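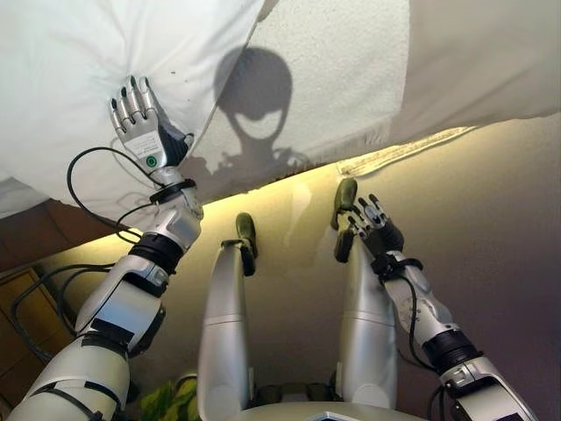

Grodeo opens bedding showroom in Caldeira and launches the Peta pillow

Mar 22, 2018

Bedding maker Grodeo has opened its first showroom in Caldeira and put its new pillow, the Peta, on general sale. Until now the company's bedding has been sold by mail order only.

The Peta is a soft white pillow with a cotton cover and a loose filling that can be shaken up or pressed down by hand. It comes in one size and two depths, standard and full. The full depth is meant for people who sleep on their side. The standard depth suits those who sleep on their back, or who like to use two pillows at once.

A single Peta costs 19 pounds and a pair costs 35 pounds. A spare cover comes with each pair. Both depths can be washed at home at 40 degrees and should be dried flat before going back on the bed.

The showroom has made-up beds where visitors can try the pillows before they buy. Each bed is dressed in plain white, with a white cover over the mattress, and shoes should be taken off first. Clean pillowcases are put on for each visitor – please ask at the desk if you would like one of your own to take home.

Staff can also advise on how to care for pillows already in use. Grodeo suggests airing them once a week with the case off, and pressing the middle firmly with a flat hand to see how quickly the filling comes back up. A pillow that stays dented is usually ready to be replaced. Old pillows in a clean state may be left at the showroom, where the filling is sorted for use in pet bedding.

The company is also bringing back its Lekine bed set, which sold out last October. The set is made up of a duvet, a mattress cover and two Peta pillows, all in white. It costs 149 pounds for a single bed and 299 pounds for a king size, with the larger set also including a second pair of pillows. The Lekine can be ordered in the showroom or by post. Delivery within Caldeira is free of charge, and customers elsewhere pay a flat fee shown on the order form.

Grodeo makes its pillow covers and mattress covers in its own sewing room. Duvets are bought in and finished there, with corner loops added by hand so that they stay in place inside the cover. The same loops can be added to an older duvet for a small fee – allow a week for the work.

The showroom is on the ground floor and has level access from the street. Parking is available behind the building. Groups from hotels and guest houses are asked to book ahead, as a separate price list applies to orders of ten pillows or more.

Notes to editors

Grodeo makes and sells pillows, duvets and mattress covers for homes and guest houses. Peta and Lekine are product names used by Grodeo. Sample pillows for review can be requested from the press desk at the Caldeira showroom and need not be returned.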